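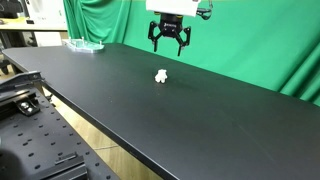
White figurine on the black table, green curtain behind.

Melludley: small figures on a black table

Hello! Melludley is my collection of pictures of little figures and toys, each one standing by itself on the same big table. I started it in May as a way of sorting out my shelf and it rather ran away with me (the shelf is still a mess).

What's in it

There are 73 figures so far and nearly 40 of them are plain white, or close enough that I filed them that way. The one at the top is a favourite of mine. I've got it down as "small bear or similar", as the outline is so rounded and lumpy that I keep changing my mind. It has stubby legs, I'm happy with that much! If you think it's some other animal, do write in and I'll add your guess to the notes.

How it's laid out

Two folders, "pale" and "everything else". Each figure has a text file with the same name as its picture, and inside you'll find my guess at the animal, the main colour and anything I felt like saying. Some of the notes are long. Sorry, I like the hedgehogs.

The table and the curtain

I went for black because white figures vanish on my kitchen worktop. The downside is that every speck shows up, and I've left them all in. If you're cutting the figures out, please check that you haven't kept a crumb as a foot (I did that with the duck). The curtain is bright green, so go carefully with the green frogs in "everything else".

Known muddles

The file called Pilik is listed as a cat in one place and a fox in another. Skalter has no colour written down. I'll fix both in the next version.

Thanks

To Heriberto Meléndez, who lent me the frogs and read through all the notes.

Last updated 2026-01-12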